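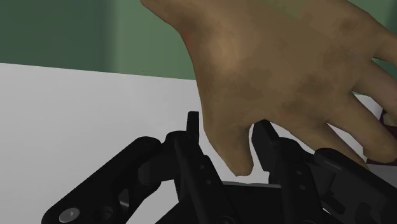
View from the wrist camera in our simulator: the hand model over the open gripper.

Is a simulated hand good enough to test a handover for a class project?

posted by gill_street_lab, May 6, 2023

My team is doing the handover project for our intro robotics class. The robot has to hold its gripper open, wait for a person's hand to come in, and close only after the hand has let go of the part and moved out again. We get time on the real arm in June and it isn't much, so for now it all runs in the simulator. We're using Kodano because the class has a license for it.

The still at the top is one step from our test run. The fingertip is down between the jaws and isn't touching anything yet. In that step our code said "hand present" and kept the jaws open, which is what we want. We ran 30 of these with the hand coming in from above and the code got every one right.

My teammates want to write that up as our safety result and move on. I don't buy it. The hand is a stock model that came with the software. It doesn't shake and it doesn't change its mind halfway. It also looks kind of smudgy up close, and our detector works from the image, so I don't know if it has learned "hand" or learned "that particular blotchy thing on a plain green wall." The report is worth real points and I'd like to know what we can claim before I start a fight over it.

Also, the fingers spread out past the right jaw in a lot of our runs. Do we count that as inside the gripper or outside? The handout says "in the workspace" and leaves it there.

---

omeo_bench

You're right to be suspicious. I graded projects like this for two terms and the "30 out of 30 in simulation" line showed up in half of them. It usually meant the team had run one test 30 times.

What changed between your runs? If the hand followed the same path down and only the timing moved, you have one result. Go back through the log and write down for each run where the hand started, how fast it came in, the angle, and how far the fingers were spread. If those columns are all the same number, you know what your 30 is worth.

Things I'd change before touching the code again:

Bring the hand in from the left and the right, and low across the table. From the top is the easy one.

Stop it halfway and pull it out. Then stop it halfway and leave it there. Plenty of student code has a timeout buried somewhere that closes the jaws after a few seconds no matter what.

Swap the wall color. Swap the hand texture too if Kodano lets you. If your detector falls apart on a gray wall, you have the answer to your blotchy question and it took ten minutes.

Run the same number of trials with no hand at all. I can't tell from your post if you did this. A detector that says "hand present" every single time would also score 30 out of 30 on your test.

On the fingers: treat the fingers hanging over the jaw as inside. In your still they go right over the tip of the right jaw, and that jaw is going to move. I would draw the zone as the full path the jaws and the outer links sweep through when they close, plus a margin, and call anything in there "in." The links on those adaptive grippers swing farther than people expect and there are pinch points between them. Your handout is vague, so write your own definition in the report and stick to it. I never took points off for that.

As for the claim, "in simulation, with this hand model and these approaches, the gripper stayed open" is fine. "Safe" is not a word I'd use anywhere in it, including the title.

---

tablesaw_3089

just use a force limit. if the gripper closes soft enough it doesnt matter what the camera thinks. we did that with Osum in our club and never had a problem

---

pivotcap

The force limit answer above is half an answer. Yes, set one, and set it low. But "never had a problem" from a club that probably ran it a few afternoons doesn't tell you much, and a soft close on a fingertip caught between a link and the jaw is a different thing from a soft close on the pads. Pressure depends on where you get caught.

I'd also push back a little on omeo_bench. Changing wall colors is good for finding out that your detector is fragile. It won't tell you it's good. We did 8 backgrounds and 16 approach paths, everything passed, and on the real arm it missed a hand in a dark sleeve in the first session. We had only ever tested bare hands. The simulator didn't have sleeves, so we never thought about sleeves.

So do the extra runs, but use your June slot for trying to break the thing with the gripper motor disabled. Let the code print "open" or "close" and see what it would have done. Ask your instructor before anybody puts a hand near it powered, and expect to be told no.

And have the fight with your teammates now. It's a lot worse the night before it's due.

---

11 people found this helpful
Shares: 4
Comments (4)

gill_street_lab: Checked the log. Start position and angle are identical in all 30. Only the speed changes, and not by much. Rerunning with side approaches and an empty set.

omeo_bench: Figured. Post the empty set numbers when you have them, good or bad.

tablesaw_3089: it was a whole semester not a few afternoons

pivotcap: Fair enough. Did you write down how many closes that was?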